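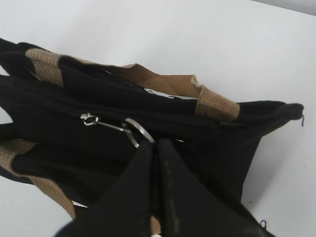 Black fabric bag with tan woven handles, laid flat. The zip pull carries a metal ring.

Antunes Bags and Closures Collection
Data card

Summary
The Antunes collection is a set of still pictures of everyday bags and the parts by which they are opened, closed and carried. It was prepared by the Dultadero household objects project for use in the study of soft goods. It contains 400 pictures of 196 bags. The card was last revised on May 29, 2024.

Contents
Bags are sorted into 4 groups:
Tote and shopping bags
Pouches and wash bags
Rucksacks
Document and laptop bags

Each bag has one record in the file bags.csv. The record gives the main material, the main colour, the kind of handle or strap and the kind of closure. Where a zip has a ring, cord or tab attached to the pull, this is entered under "pull" and the colour of the attachment is given separately. Of the 400 pictures, 325 show a zip pull clearly enough to be labelled. The remainder carry the value "none" or "hidden".

Handling of the bags
Bags were laid on a plain pale surface. They were not ironed or stuffed to improve their shape, and handles were left as they fell. Users should therefore expect folds in the webbing and corners that turn under. Care labels were left in place; their wording has not been copied into the records.

Terms used
"Webbing" means any flat woven strip used as a handle or strap, whatever its fibre. "Rim" means the upper edge of the bag. "Ring" means a closed loop fixed to the zip pull and does not include the rings by which a shoulder strap is joined.

Known limits
Black bags are more common than any other colour, and seams on these are often difficult to make out. Fibre content was judged by eye and should not be relied upon. Bags with magnetic closures are few. The earlier Randex list used a single heading for cords and tabs; entries taken over from it in January have been relabelled, but mistakes may remain.

Use and credit
The collection may be used for teaching and research. Published work should name the Antunes collection and state the revision date. Corrections to the records should be sent to the Jodov data office, quoting the bag number and the column concerned.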